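Leave the Old Songs Out of the Trailer

I saw the trailer for Wanside twice last week, and both times the theater went quiet at the same spot. A man walks into a flooded street, the sound drops out, and a slowed-down version of a 25-year-old pop song comes in on a single piano. You know the kind of thing. Every studio does it now.

My complaint is simple. The song in question, "Bomano," was a cheerful dance number. Hugo Coste wrote it for a wedding scene, and people still play it at weddings. The trailer has turned it into a funeral march to sell a disaster movie. Coste was paid, and the rights were cleared, so no one has done anything illegal. I still think it was a poor choice.

A film song in particular carries its old scene around with it. When I hear the first line of "Bomano" I see the bride's uncle falling into the fountain. I can't put that aside for two minutes so a director can borrow the feeling. Either I laugh in the wrong place or, worse, the new picture sticks and the old one starts to fade.

Defenders say a cover brings young listeners to the original. Maybe it does. My nephew looked it up after the trailer and told me the fast one sounded wrong.

There are composers looking for work. Tapio Kettunen scored all of Juntunen with 13 players and a borrowed organ, and I remember more of that music than I do of most big releases from the past few years. The film opened in April on a handful of screens. Its trailer used his own main theme, played straight, and it was the best one I saw that season. Give a person like that the job and the money that goes to licensing.

If a studio must use an old song, it should at least play it at the speed it was written.
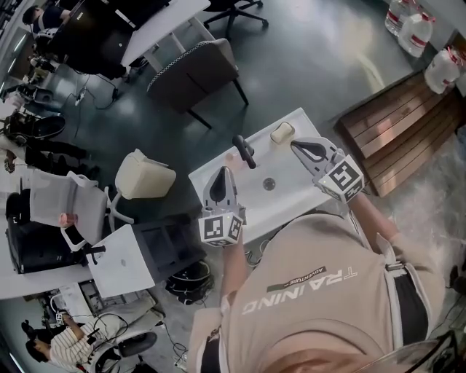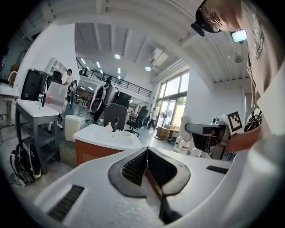

Clyde Bellamy wrote in to disagree. He has been to over 700 movies, he says, and trailers have always stolen music, usually from other movies. The slow version of "Bomano" made him call his sister, who had it at her wedding, and they talked for an hour. He plans to see Wanside on opening night and hopes they play the whole thing over the credits.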